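# Ticket 2274: "Destroyed" flag set on Wetley mound group after press import

**Status:** reopened
**Component:** site condition records / news feed
**Severity:** reporter says critical, I say high

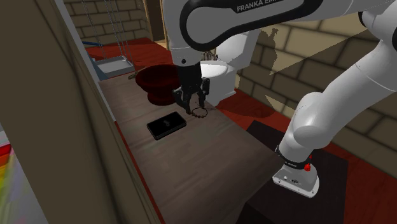 The reporter says the Jokside importer "correctly picked up" the loss of the whole Wetley mound group and that the public map should go red right away. I don't buy it yet. The only input was one article from a Cadamville news site, which quoted a statement, which quoted a phone call. None of those three is a site visit.

**What the record shows now**

- Condition: DESTROYED
- Confidence: HIGH
- Sources: 4
- Last field check: blank

Confidence HIGH with no field check should not be possible. I was told in May that this had been fixed.

**Steps to reproduce**

1. Take any article with "attacked" or "leveled" within 200 words of a site name.
2. Run the importer with default settings.
3. Open the site record.

Happens every time on staging. I also fed it a piece on a parking dispute near the mounds and got DAMAGED.

**09:40** Pulled the four sources. Three are reprints of the first with new headlines. The importer counts each web address as its own witness. So we have one source, and it hedges ("is believed to have been"). The hedge gets dropped when the text is parsed.

**10:15** Somebody suggested the satellite picture attached to the record settles it. It doesn't. The file is older than the claimed damage, and the dark patch people keep circling is there in the previous one too. Looks like tree shadow to me, but I'm not going to put that in the record either.

**11:05** Turned off reprint counting. Sources dropped to 1, confidence stayed at HIGH. Cleared the cache, same result. The score is written once on import and never worked out again.

**11:30** Forced a rescore by hand. Now LOW. Condition still says DESTROYED, so the public page would read "Destroyed (low confidence)". I can guess which of those words gets quoted.

**13:20** Checked whether Wetley is a one-off. There are more than 1000 records with a condition set by the importer and no field check. I opened a handful. One Sfeir record is marked destroyed on the strength of an opinion column about a different site with a similar name.

**14:10** Reply from the reporter: better to raise the alarm early and correct it later. I've heard this before. The last correction we sent out got no pickup at all, and the wrong story is still the top search result. When a site really is hit, we need people to believe the map.

**Workaround (in place)**

- Importer may set REPORTED only. DAMAGED and DESTROYED need a named field check or dated imagery from after the event.
- Wetley set back to REPORTED, with a note linking the one original article.
- Public map sync paused for importer records.

**Still open**

- Rescore when sources change. The vendor says this is "by design". I'd like to see the design.
- Keep hedge words in the parsed text.
- Name matching for Sfeir and anything else with more than one spelling.
- Field contact near Wetley has been asked for a visit. No answer so far.

**15:45** The vendor sent a patch and says it fixes scoring. Ran it on staging against the parking article: still DAMAGED. Sent it back with the log attached. Leaving this ticket open until the Wetley record has a field check on it, whatever that check says.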